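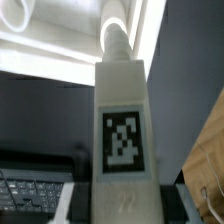 Vol. 5, p. 166

PEG BLOCK

A peg block is a plain rectangular block with a round peg fixed to one end. It is used as a loose part in fitting and placing tasks, usually together with a shallow tray. Most peg blocks carry one or more square printed markers, so that the position and tilt of the block can be worked out from a camera view. The block is also called a marker block, a post block or, in older parts lists, a carrier. The peg alone is sometimes called the stem.

Shares: 3,078 Comments: 2

General form

The body is taller than it is wide and has flat faces. The peg leaves the body at the centre of one end face and is narrower than that face on all sides, leaving a flat shoulder all the way around. The shoulder acts as a stop and sets the depth to which the peg can go in.

Body and peg may be made in one piece or as two pieces joined later. One-piece blocks are stronger at the neck, where the peg meets the shoulder. Two-piece blocks allow a worn peg to be replaced while the body and its markers are kept. In the Lariswood pattern the peg is pushed into a blind hole in the body and held with glue. The Irley pattern uses a screw from the far end, with the head sunk below the surface.

The usual body finish is matt. Gloss finishes throw highlights that can wash out a printed face under ceiling lights. White is the most common colour for blocks and trays alike, although white parts on a white tray are hard to tell apart by eye. Some users paint the shoulder a second colour for this reason.

Markings

The marker is a black square holding a pattern of smaller white squares. Each pattern is different and stands for a number. The pattern must have no symmetry under quarter turns, or the block could be read as lying on its side when it is upright.

Three points govern how a marker is fitted:

A pale margin is left on all four sides of the black square. Without a margin the outer edge of the square cannot be found reliably. The margin is commonly the width of one cell of the pattern.

The card or label is set slightly in from the edges of the face. A label that runs right to the edge lifts at the corners and wears quickly with handling.

The label is flat. A bubble under the card changes the apparent shape of the square and gives a false angle.

Markers are often placed on more than one face, so that at least one stays in view as the block is turned. Where two faces are marked, the two patterns are different and the number of each is recorded against its face.

Hand lettering may be added below the marker in pencil or pen. Such lettering serves only the people handling the parts and is kept small and light. It commonly gives the block number, but some workshops use it for a batch or a shelf. The block shown at the head of this article has faint characters under its marker that resemble "22".

The tray

The tray that goes with a peg block is shallow, with raised walls and a smooth floor. Round posts stand on the floor near the corners. In many trays the posts are hollow at the top. A post of this kind can act as a socket if its bore is a running fit on the peg, or as a rest if the peg is wider than the bore.

Trays are supplied with all posts fitted or with one or more positions left open. A Khamphan tray has fixed posts moulded with the floor. A Wurbridge tray has separate posts that drop into holes, and any layout may be made up from the same floor. A rail may run along one side, above the level of the floor, and gives a straight edge for lining up the tray.

The tray is normally placed on a dark, even surface. A black table top gives a clear outline to the walls and makes loose pale parts easy to find. 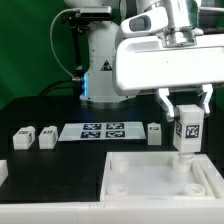
Reference sheet

A flat sheet printed with several markers is often laid on the table near the tray. It gives a fixed point from which the positions of the tray and block are measured. A common layout is four markers in a two-by-two grid. The spacing between the markers is known, and an error in reading one marker shows up as a mismatch with the other three.

The sheet should lie fully flat. Thin paper curls in dry rooms and lifts in moving air. Heavy card, or paper glued to a stiff backing, is preferred. Tape at the corners is acceptable if it stays clear of the black squares and their margins. A sheet that has been photocopied should be measured before use, as many copiers shrink the page slightly.

Fit and clearance

Clearance is the difference between the width of the peg and the width of the opening that takes it. A loose fit goes in easily and leaves the block free to lean. A close fit holds the block upright but must be entered nearly square, and may jam if the peg is tilted at the mouth of the opening.

Jamming is eased by a bevel on the end of the peg, a bevel on the mouth of the opening, or both. Rounding the peg end has a similar effect. A bevel shortens the straight part of the peg, so a bevelled peg needs a little more length to hold the block equally steady.

Wear is greatest at the peg end and at the rim of the opening. Worn parts are checked with a plain ring gauge. Pegs and trays from different makers should not be mixed without checking, and Lariswood and Irley pegs are not interchangeable.

Care and storage

Blocks are wiped with a dry or slightly damp cloth. Solvents can lift the ink and soften glue. Printed faces should not be stacked against one another, as black ink may transfer to the pale margin.

Pegs are stored upwards or lying flat. Long storage with the weight of the block on the peg can bend a thin stem. Labels are best replaced in pairs on two-face blocks, and the new numbers entered in the parts list at the same time.

See also: Bench tray; Dowel; Ring gauge; Shoulder (joinery)

Last updated: Jun 17, 2005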